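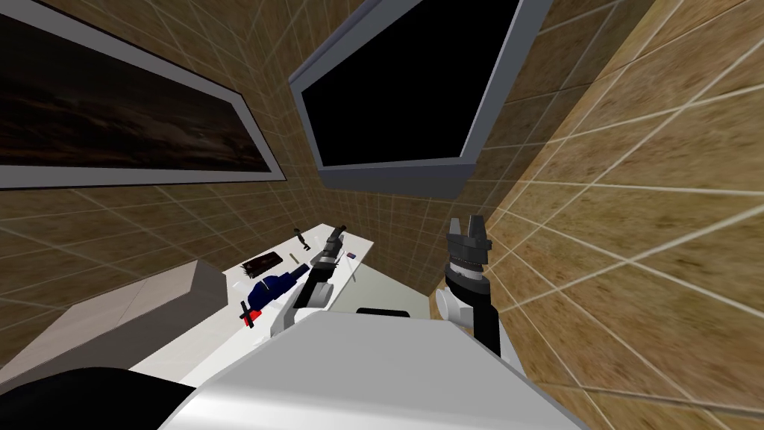
How to Cleanse and Charge a Protection Charm at Home

A protection charm picks up whatever it is asked to block. After a few months of daily wear, most people notice that it feels dull or heavy in the hand. Cleansing clears out the old energy. Charging gives the charm its purpose again. Do both on the same evening, in that order.

What you need

One white candle, plain and unscented
A small dish of coarse salt
A bowl of water, left overnight on a windowsill
A square of clean cotton cloth
Dried rosemary or bay, a good pinch
Your charm, ring, pendant or pouch

Check your charm before you start. Soft stones such as selenite don't like water, and salt will pit silver and copper. If yours is made of either, skip the salt and water and use smoke from the rosemary instead.

Picking the time

The waning moon is best for cleansing and the waxing moon for charging, but waiting two weeks between them leaves the charm open. I use the night of the new moon for both. If you can't wait, any quiet evening after sunset will do.

Step 1. Clear the room

Turn off your phone and open a window for 15 minutes. Sweep the floor toward the door. Close the window when you are done and sit down facing north.

Step 2. Cleanse the charm

Light the candle. Lay the charm on the salt and leave it there while you take ten slow breaths. Lift it out, dip it in the water once, and dry it with the cloth. Say, out loud or under your breath:

"What you have carried, set down. What you have held, let go."

If the charm is on a cord, wipe the cord too. Cords are often forgotten and they hold a lot. 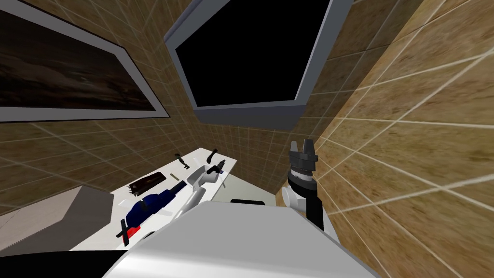 Page last changed: July 1, 2022

Step 3. Charge the charm

Hold the charm between your palms at the height of your heart. Picture a pale light moving down your arms and into it. Keep the picture steady until your hands feel warm. Then name what you want the charm to do, in one short sentence. "Keep harm from my door" works better than a long list — the charm can only follow one instruction well.

Sprinkle the rosemary around it in a circle, moving clockwise. Leave it there until the candle has burned down by a finger's width, then snuff the flame. Don't blow it out.

Step 4. Finish up

Pour the water onto bare ground, away from plants you care about. Throw the used salt in the trash and never put it back in the kitchen. Wrap the charm in the cloth, sleep with it near the bed for one night, and wear it from the next morning.

How often to repeat

Twice a year is enough for a charm worn at home. If you work with the public or have been through a bad argument, do it sooner. A charm that cracks or goes missing has finished its work. Bury the pieces if you have them and start with a new one.

Related pages

Salt Lines for Doors and Windows
Choosing a Cord for Your Charm
The Flimley Moon Jar
August Moon Workings
Simple Smoke Cleansing with Kitchen Herbs

Kevdale Charms and Candles | Contact us | Copyright 2022 Kevdale | Back to top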